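Workbench

A workbench is a sturdy table at which manual work is done. Benches range from plain flat surfaces to complex designs that may be considered tools in themselves. They are used in carpentry, metalworking, electrical repair, gardening, jewelry making, laboratory work and packing, and their size and construction vary with the trade.

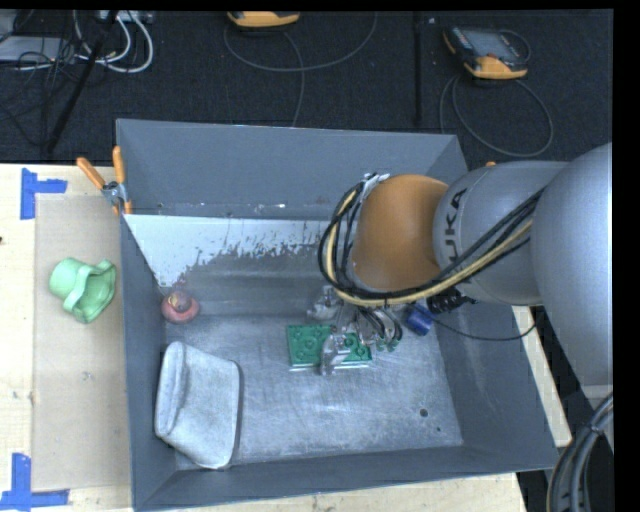 The word is recorded in English from the 18th century, although the object is far older. In many trades the simpler word "bench" is still used alone, and "bench work" means work done by hand at a fixed station, as opposed to work done on a site or on a large machine.

History

Early woodworking benches were low. Roman examples were often made from a thick slab or a split log with legs set into holes bored in the underside. The worker sat astride the plank or knelt on the piece to hold it in place, and pegs driven into the top acted as stops. Low benches of this type stayed in use in parts of Europe into modern times, mainly among chair makers and basket makers.

Taller benches with vises became common in Europe by the end of the Middle Ages. Screws cut from wood made it possible to clamp a board by its face or its edge, and the worker could stand and put body weight behind a plane. Regional patterns developed. French benches tended to have a very thick top with the legs flush to the front edge. German and Scandinavian benches more often had a tail vise at one end and a trough at the back for tools. English benches had a thinner top supported by a deep front board, or apron.

Factory production in the 19th century brought iron vises and benches sold ready to assemble. Schools that taught manual training bought benches in quantity, and many of the small benches now found in homes follow the school pattern.

Parts

The top is the main working surface. In woodworking it is usually made of hardwood, often glued up from narrow strips to limit warping. Beech and maple are common choices. Softwood tops are cheaper and easier to repair, but they dent sooner. Metalworking tops may be steel plate or wood covered with sheet steel. Electronics benches often have a surface that carries static charge safely to ground.

The base carries the top and keeps it from rocking. Most bases have four legs joined by stretchers. The joints must resist sideways force, which is considerable when a board is being planed. Some makers use wedged or bolted joints so that the base can be tightened as the wood shrinks or taken apart for moving.

A vise holds the work. The face vise is mounted on the front, generally at the left end for a right-handed user. A tail vise is mounted at the opposite end and works together with pegs called bench dogs, which fit into a row of holes in the top. A board can be gripped between a dog in the vise and a dog in the top. Machinist's vises are made of cast iron or steel and are bolted on the surface near a leg, where the bench is stiffest.

Other holding devices include the holdfast, a curved iron bar that wedges in a hole when struck, and the bench hook, a small board with a cleat on each side that braces against the front edge during sawing.

Storage may be built in below the top in the form of shelves, drawers or cabinets. A loaded shelf also adds weight, which makes the bench less likely to slide.

Height and size

Bench height depends on the task. Planing by hand calls for a low bench, with the top at about the level of the user's wrist or palm when the arms hang down. Fine joinery, carving and engraving are easier on a higher surface that brings the work closer to the eyes. Jeweler's benches are higher again and are used seated, with a curved cutout at the front and a tray or leather apron below it to catch filings.

Length is limited mainly by the room. A woodworking bench is often made as long as the longest board that is regularly planed on it. Depth is usually kept within arm's reach so that tools at the back or on the wall can be picked up without leaning across the work.

Industrial workstations are commonly adjustable. Legs may telescope and lock with pins, or the whole top may be raised by a crank or an electric motor. Adjustable benches are useful where people of different heights share a station on separate shifts.

Types

Portable benches fold flat and can be carried to a job. Many have a top split lengthwise, with one half moving toward the other so that the surface itself becomes a clamp. They are light and can tip if heavy force is applied near the edge.

Packing and assembly benches are used in warehouses and light manufacturing. They are plain, wide tables, often with a shelf or rail above for tape, labels and small parts. Bulk items are brought to the bench in bins or totes and taken out as they are needed.

Potting benches are used by gardeners and are built to withstand damp soil. Slatted tops or raised rims are common.

Laboratory benches are usually fixed to the floor or wall and may have sinks, gas taps and power outlets. Their tops are made of materials that resist heat and chemicals, such as epoxy resin or stone.

Collections

Old benches are often lost because they were worn out in use or cut up for timber. The Stedutcombe collection holds 692 items connected with bench trades, most of them vises, screws and holdfasts. It includes 8 complete benches, 2 of which are low Roman-style benches made as working copies. The catalog was prepared by Telma Montecinos and runs to 1,656 entries, as separate parts of one object are listed under their own numbers. The Alarcón bench, a joiner's bench with a wooden tail vise, is the largest piece in the collection. Its top was turned over at some point, and the older dog holes are plugged.

Care and maintenance

Wooden tops move with changes in humidity and need to be flattened from time to time. The usual method is to plane across the grain first, check the surface with a straightedge and a pair of winding sticks, and finish with light passes along the length. A thin coat of oil slows the uptake of moisture and makes dried glue easier to scrape off. Film finishes such as varnish are less often used on a joiner's bench, as they can be slippery.

Vise screws should be brushed clean of sawdust and lightly greased or waxed. Wooden or leather pads on the jaws protect the work and are replaced when they become uneven. Bolts in the base should be checked after the first heating season, when new timber has dried out.

Steel tops are wiped down after use and kept free of standing water. Anti-static surfaces should be cleaned only with products meant for them, and the ground connection needs regular testing.

Safety

A bench should be level and stable before use. Heavy loads are placed over or between the legs. Floor space on the working side should be kept clear of offcuts and trailing leads. Rags soaked in drying oil can heat up on their own and catch fire, and they should be spread out flat to dry outdoors or put in a sealed metal container of water.

See also

Bench dog
Holdfast
Sawhorse
Vise
Winding sticks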